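Dulbridge Table Chores Guide
Section 4: Running your first session with the hand-held grippers

Right, so you've read sections 1 to 3 (or skipped them, I would have) and you want to know whether a machine can clear a table yet. My short answer is sort of. It depends a lot on the table and what's on it, and even more on how well you show it the job. This section covers the showing part. You do the chore with a gripper in each hand, and the arm learns from what you did.

Mebrat Dinsa wrote the first version of these steps and I've been fiddling with them ever since, so if something reads like two people arguing, that's us.

Before you start

1. Charge both grippers and the head camera. A full charge gets you through a morning if you take breaks.

2. Pick one chore and write it down in plain words. "Move the cup to the plate" is a chore. "Tidy up" is a whole afternoon of arguments.

3. Put your cap on first, then the head camera, and snug it up until it stays put when you look at your feet.

4. Open Prurnatix on the laptop and check that it lists three devices: left, right and head. If it only lists 2, unplug the lot and start again. I know, I know.

Note: the laptop doesn't need to be on the table, and I'd much prefer it wasn't. Any chair within cable reach will do. 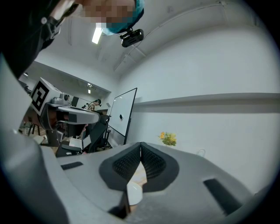

Neck position is where most first-timers come unstuck. You want to look down at your work from the hips and not just crane your head, or you'll be sore by smoko and your recordings will drift as you slump. The head camera goes under the brim of the cap, like the small black one on the teal cap, and from there it sees pretty much what you see, provided you're leaning over the job. Keep your chin tucked in a bit. Sándor Balogh does the whole thing with his elbows out like a chook and gets lovely recordings, so find what suits you.

Recording a chore

5. Stand square to the table with both grippers pointing down. Squeeze each trigger twice. Prurnatix beeps when it's happy.

6. Say the name of the chore out loud. The Deritel arm doesn't care, but whoever sorts the files later will love you for it.

7. Do the chore at about half the speed you'd use at home. Close the fingers fully before you lift, and let the object settle before you open them again.

8. Bring both grippers back to where you began, then squeeze twice to stop.

9. Shift something a little and go again. Turn the cup, slide the plate over, whatever you like. If every run is identical, the arm learns one spot on one table and falls to bits when you move house.

Caution: keep the marker blocks clean and uncovered. A long sleeve flopping over one will ruin the run, and you won't find out until the file check.

Caution: no knives, no glassware and nothing with hot liquid in it. The arm will copy your confidence without any of your reflexes.
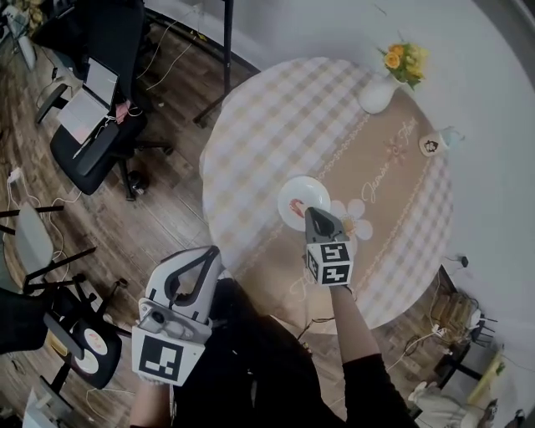 10. Aim for 180 runs of a single chore before you ask the arm to have a go. It sounds like heaps. With two of you swapping over it goes quicker than you'd expect, and Aisyah Wijaya got through 238 in one stretch with the radio on.

11. When you're done, run the file check and bin anything it flags in red. Yellow ones are worth a look, because half of mine turn out fine.

So can it do the chore or not?

Some of them, yeah! Picking up a light object and putting it down on a plate is well within reach these days, and I still get a kick out of watching it. Cloth is another matter. Folding a tea towel took our arm 11 minutes on its best day and I refolded it afterwards. Wiping is somewhere in the middle: it wipes happily enough, but it has no idea what clean looks like, so it'll leave the jam and polish the good bit.

Haziq Nugroho at Mthembu tried the same method on a packing bench and had better luck than we did at home, mostly with boxes of one size. Shop floors are kinder to robots than kitchens are. Nobody leaves a banana peel on a packing bench (well, Haziq says they do).

If the arm misses the same object over and over, go back to step 9 and record more runs with that object in awkward places. If it misses everything, redo the camera calibration in section 2 before you blame your recordings. Packing the gear away is in section 5.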